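4.2 Late withdrawals and the reasons players gave for them

Before we get to the results, it helps to say a little more about how the Divus league runs, as readers who know only tournament tennis may find some of its habits strange. Players enter for a season, are put into boxes by level, and then arrange their own matches at whatever court and hour suits both sides. There is no umpire and no referee on site. If someone pulls out, they are asked to let the opponent know and to enter the withdrawal in Buvutix, the booking app that all 16 clubs in our study use. A withdrawal counts as late when it is entered on the day of the match, and it is these late ones that cause most of the hard feelings we heard about in both Follach and Kasten. 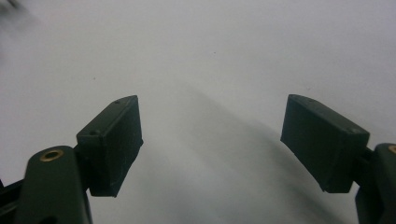

Over the season we recorded 636 late withdrawals in the app. We had expected illness and injury to make up nearly all of them, and they did account for the largest share, but work and child care came up much more often than we had planned for when we wrote the coding sheet. We ended up adding two codes after the first month of reading, and went back over everything we had already coded so that the early and late entries would be treated alike. Weather was coded separately. A rained-out match in this league is simply moved, and the players we talked with did not think of it as anyone pulling out at all.

The reasons entered in the app are short, often a word or two, and we were worried from the beginning that they would tell us more about what felt polite to type than about what had kept a person off the court. For that reason we also asked players to fill in a brief paper form at their club, without a name on it, and 400 of these forms were complete enough to use.

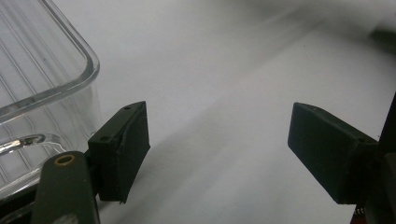

The paper form was kept short on purpose, and it asked the same question as the app in slightly plainer words, followed by a few blank lines for anything the player cared to add. Clubs were free to put the forms wherever people would pass them, and most chose the bar or the front desk. We did ask that completed forms go into something closed and not see-through. A clear plastic container with ribbed walls, like the one in Figure 2, bends the view a little, but a folded sheet pressed up against the side can still be read by someone who is curious, and in a small club people know one another's handwriting very well. One club had been using a clear box in the pilot, and we left its pilot forms out of the analysis.

Figure 2. Clear plastic container with ribbed walls.

When we set the two sources side by side, the difference was larger than any of us had guessed. "Injury" was the most common entry in the app, while on paper many players wrote that they had been tired, or had not felt up to a match against that particular opponent, or had been losing for weeks and could not face another evening of it. Several of these notes were quite moving to read, and we are grateful to the people who took the time to write them.

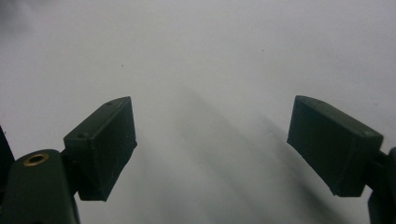 We do not want to make too much of this. The forms carried no names, so we cannot match a given form to a given entry in the app, and it may well be that the two sets come from rather different groups of players. Those who bother with a paper form could be the ones with the most on their minds. Still, the pattern held in both towns, and it held when we looked only at the lower boxes, where the gaps in level between opponents tend to be widest.

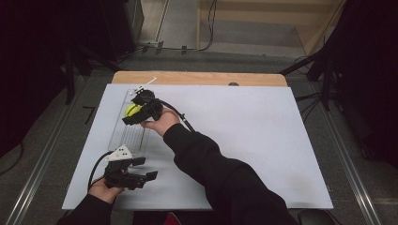
The timing of late withdrawals also deserves a word. Friday evening was the worst slot at 10 of the clubs, and players were quick to blame the end of the working week. We think that is a fair part of the story. It is also true that Friday is when most unplayed matches get squeezed in before the box closes, so the evening carries more matches that neither side was very eager to play. We return to this in Section 5, where we look at what changed at the clubs that gave players an extra week.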